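Demville Public Library
The Library is pleased to announce that its Computer Reuse Program will resume in February at the Shakya Street branch. The following posts set out how residents may donate equipment, apply for a refurbished desktop, and dispose of machines that cannot be repaired.

Demville Public Library
Last year the program received 1344 items from households and small businesses. Desktops made up the largest share, followed by monitors and keyboards. Almost 100 of the finished computers went to students enrolled in the evening certificate courses at Grinach College.

Demville Public Library
Donations are accepted at the rear entrance on Shakya Street between 10 a.m. and 4 p.m. Please bring the power cord if you still have it. Printers, televisions, and microwave ovens are not accepted and should be taken to the county transfer station.

Demville Public Library
Donors are asked to sign out of all accounts and remove personal files before drop-off. Every drive is then erased by our service partner, Jeletti, and a certificate of erasure is available on request. Drives that fail the erasure check are shredded — they are never resold.
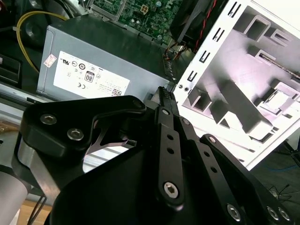

Oksana B.
Does the certificate come by mail, or do we have to pick it up? I donated two towers last spring and never received anything.

Demville Public Library
Thank you for your question. Certificates are sent by email to the address given on the donation form. If the email line was left blank, the certificate is held at the front desk for 3 months. Older certificates may be reissued if you provide the receipt number.

Demville Public Library
Applications for a refurbished desktop open at 9 a.m. on the first day of the program. Applicants must hold a current library card and live within the Demville school district. One computer is available per household. No proof of income is required.

Demville Public Library
Applications are reviewed in the order received. Households with a child in grades 6 through 12 and no working computer at home are placed first. Applicants will be notified by phone or email, and uncollected computers are offered to the next household on the list after two weeks.

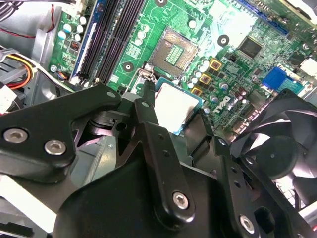 A Dell desktop with its cover open.

Demville Public Library
Each computer is provided with an operating system, an office suite, and a printed setup guide in English or Spanish. The Library does not offer home repair visits. Help is available at the Shakya Street branch during regular hours — please bring the computer itself, but leave the monitor at home.

Demville Public Library
Paper application forms may be requested at any branch. Completed forms should be returned to the front desk at Shakya Street.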